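Workshop Tips from the Gidgate bench: picking bits out of a tub with a hand-held gripper

Updated July. Rushed, sorry, van leaves at 4.

Most of these came out of the Grurcombe clutter trial. Short version of the trial for those who missed the talk: people squeeze a hand-held gripper, pull odd household and shed items out of a soft container, camera on the tool records it, the recordings train the arm. We wanted to know if messy tubs teach it better than tidy ones. They do, mostly. Details further down.

The tips work for anyone doing this in a garage or spare room. Some work for plain old tidying too.

Picking your junk

Go for things with more than one sensible place to grab. A cube is boring. Anything with a loop, a band, a lip, a stalk, a bit of wire hanging off, much better. Look in the drawer under the phone charger.

Keep sharp stuff out. Keep batteries out. Nothing you'd mind losing a corner off.

Write the items down before you start, on paper, with your own names for them. We had 31 and called one of them "the other thing" for a week. Zübeyde Tatlı still hasn't forgiven whoever did that (me).

Swap a few items each session, not all of them. If you change the lot you can't compare one day with the next.

Containers

Soft sides are harder than hard sides and more useful. A stiff plastic tub gives the fingers something to scrape along and people lean on it without noticing. Mesh or woven material moves when you bump it, and the arm has to cope with that later.

Folded edges, leave them. First week we ironed a mat. Don't iron the mat.

If the container slides, put a strip of non-slip drawer liner under it. Double sided tape also works but takes the varnish off, ask me about the dining table.

Dark or mid coloured background for pale parts, pale background for black parts. Then do a smaller batch the wrong way round on purpose. White on white came out worst in every test.

Loading the tub

Tip, don't place. Pour from knee height into the tub and live with what you get. Placing by hand is the single biggest mistake, everyone lays things flat and facing themselves. You don't know you're doing it.

Re-tip after every ten grabs or so. Earlier if it's down to a few loners in the corners.

Long thin things go in last or they all end up along the bottom.

The grab itself

Slow down over the last hand-width. Fingers open a bit wider than you need, but only a bit, wide open knocks the neighbours about.

Flat pads like a flat or gently curved face. Go for the broad part of an item and leave the skinny bits alone. A thin loop will bend, then spring out, and you'll record a lovely clip of a thing flying onto the floor.

Wires. Don't pinch the wire. Get hold of whatever the wire is attached to and let it trail.

Squeeze, pause for a slow count of one, lift. The pause matters more than anything else on this page. Without it the closing and lifting smear together and the arm learns to lift early.
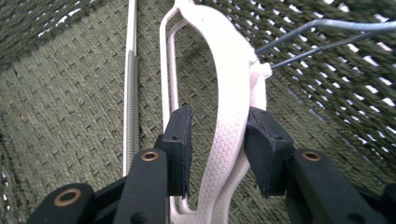 If it slips, let it slip. Open, back off, go again, and keep recording the whole time. The retries were gold. Valentin Trummer wanted them all cut at first and then ran the training both ways, and the set with retries left in did better on tangled tubs by a fair margin. On tidy tubs no difference worth mentioning.

Don't use your other hand. Not even to nudge. Put it in your pocket.

Looking after the tool

Wipe the pads at the start of each session with a damp cloth, no detergent. Soap film and your grip goes off and you'll blame the glue.

Printed pads wear at the corners. Run a thumbnail along the edge, if it catches on a burr take it off with fine wet and dry paper. Leave a slightly rough face, a polished one slips on hard plastic.

Pivots: a wiggle test before you begin. Hold one arm, wiggle the other. Some play is normal, clunking isn't. One drop of light machine oil on a toothpick, wipe off the rest. Don't spray. Spray goes on the lens and then that's your morning.

Lens gets a dry microfibre cloth. Same cloth every time, keep it in a zip bag.

Light

Even and dull is what you want. Overcast window is perfect. Roller door half up is awful, hard stripe across the tub that moves all arvo. If you've only got a ceiling bulb, bounce a desk lamp off the wall as well.

But don't chase perfect light. Sessions from Masanja were done in a hallway with whatever was going and they trained up fine.

Sorting the recordings

Same day. Allways the same day, you won't remember why clip whatever has a gap in it.

Three piles: good, retry, bin. We recorded 1235 grabs in the first round and 390 went in the bin pile. Nearly all for the same two faults, hand in shot or the recording stopped before the item was clear of the tub. Both easy to fix. Second round was much better once there was a sticky note on the tool saying KEEP GOING.

Hold the item up clear for a second, then put it in the out tray, then stop. In that order.

Name your folders by tub and not by person. People swap. Tubs dont.

What we found, for those who scrolled

Tipped tubs beat placed tubs when the arm was tested on clutter it hadn't met. Retries help when things are tangled. More items helped up to a point, then swapping the container did more good than adding another item. Big gap between one container and two. Smaller between two and three.

What we didn't find out: whether 2000 grabs would have fixed the wire problem. The arm still goes for the wire. It loves the wire. Valentin thinks it's the camera angle, I think we haven't got enough clips of people ignoring one. Round three will have more cable bits in the mix.

Also not tested: wet items, anything heavier than a full mug, left handers. If you're left handed and near Gidgate please get in touch.

Bits and bobs

Masking tape on the bench to mark where the tub goes. Photograph the marks in case someone cleans.

Drink on a different table.

Wosirton people asked about gloves. Thin ones fine, thick ones no, you lose the feel of the trigger and everything closes too hard.

Wrists get sore before you notice. Stop at forty minutes even if it's going well.

Spare pads are in the biscuit tin, second shelf. The good tin, with the lid that fits.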